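Nurnby Paper Ephemera: a dataset of old tickets, handbills and shop receipts

Read me first (please!)

Hello, and thanks for downloading this. I'm Kianoush Jafarzadeh and I've been collecting printed odds and ends from Nurnby and the villages nearby for longer than I'd like to admit. Bus tickets, jumble sale handbills, receipts from shops that closed before I was born, that sort of thing. This folder is the typed-up version: what the papers say, where they came from and what I think they are.

There are 1422 records in version two. Version one had fewer and a horrible mistake in the price column, so if you still have that one, bin it.

What's in the folder

items.csv – one row per piece of paper
shops.csv – 129 shops and businesses, with every spelling I've come across
notes.txt – my ramblings, mostly about ticket printers
changes.txt – what I altered between versions

The columns in items.csv

item_id: a plain number. The highest is 2297 because I numbered things as they came in and later took out duplicates and anything that wasn't really local. Gaps are fine, please don't fill them in.

kind: ticket, handbill, receipt, label, programme or other. "Other" is bigger than it should be. I keep meaning to split out the raffle tickets.

shop_id: matches shops.csv. Blank if there's no business named on the paper.

text_front and text_back: what's printed, typed exactly as it stands, spelling mistakes and all. A slash marks a new line. Handwriting goes in curly brackets, and a question mark inside the brackets means I was guessing.

price_old: pounds, shillings and pence as printed. I haven't converted anything. People have asked me to, but then you get into arguments over what a shilling was worth, and I'd sooner be typing up receipts.

year_guess: the big one. Only 104 items have a proper printed year, and for those year_sure says "yes". Everything else is me going by typefaces, phone numbers, prices and who was running which shop. I'm fairly good on the buses and pretty hopeless on the bakeries.

Where it all came from

The biggest single lot was a drawer of receipts from Jakubowski, the ironmonger's on the corner of the market place, which the family let me have when the shop was cleared one July. Lovely things, with a little engraving of a kettle at the top (three different kettles over the years, if you look closely, and that's how I date them). The bus tickets are nearly all Virier Coaches. The rest came from house clearances, the backs of picture frames and a very patient woman on the Thursday market who puts paper aside for me.

Things I know are wrong

The Virier fare stages are a muddle. They renumbered the stops at least once and I've mixed the two systems, mainly in the tickets with an item_id below 300 or so. I'll sort it for version three.

Some handbills are in twice, where two copies had different handwriting on them. I've left those in on purpose, as the scribbles are often the best bit.

I've taken out private names and home addresses from receipts. If you spot one I missed, tell me and I'll fix it straight away.

It's also lopsided. You'll find heaps about ironmongery and next to nothing about pubs, so please don't use it to work out how people in Nurnby spent their money! It tells you what survived in drawers.

Getting it to open nicely

The files are UTF-8, with commas between the columns and quote marks round the text. If your pound signs come out as gibberish, your spreadsheet has guessed the wrong encoding, so use its import option and pick UTF-8 by hand. I typed everything in Ondau, a little cataloguing program that sadly likes to put a space at the end of every line. I've stripped most of those out, though a few may still be lurking in text_back.

Storage

For flat paper I like clear zip bags, one size up from the paper so you aren't forcing the corners in. Pencil the item number on a slip and tuck it in too, and keep the lot somewhere dry and out of the sun.
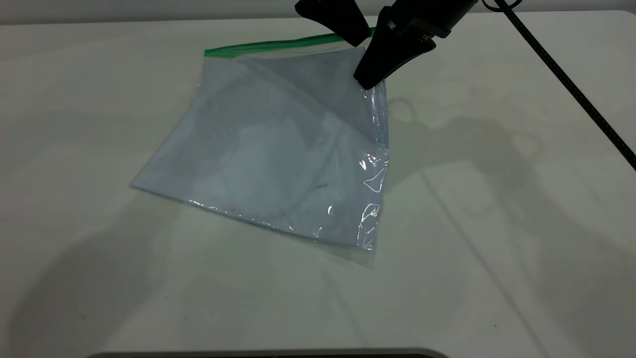
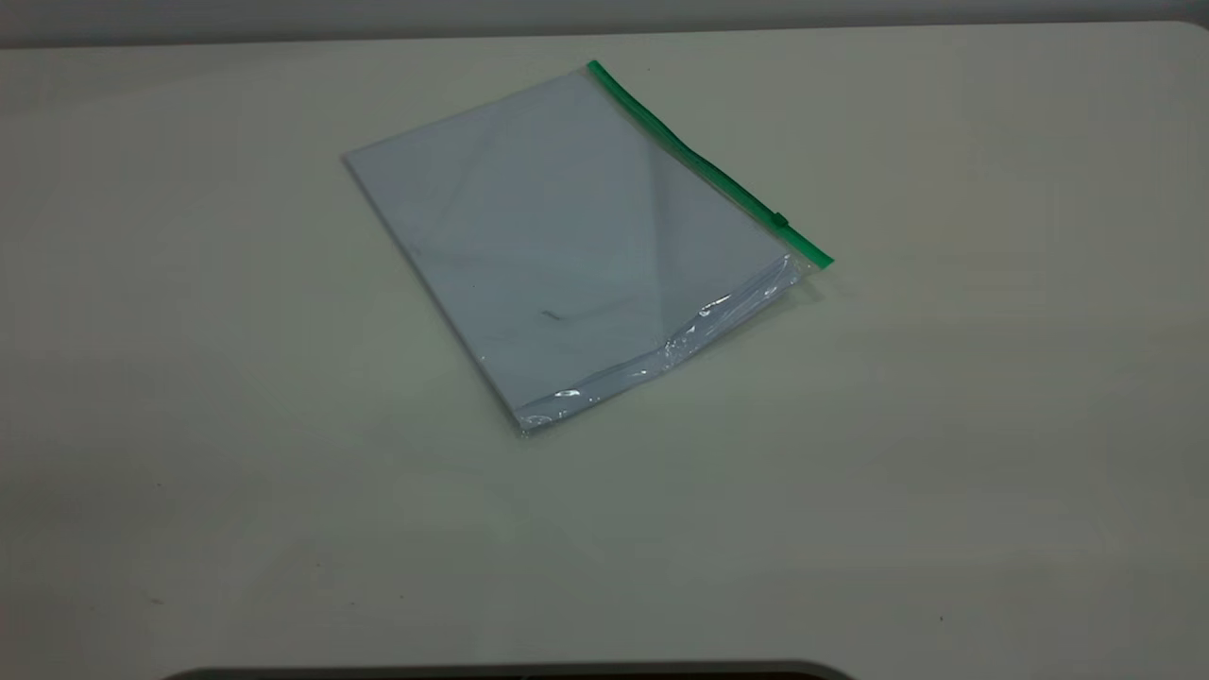
Clear bag with a green zip, on a white tabletop (both pictures).

Using it

Do what you like with the data, as long as you mention where it came from. If you make something with it, a map or a school project or whatever, I'd love to see it. Corrections are very welcome too, especially from anyone who remembers the bakeries. Just quote the item_id so I can find the right bit of paper.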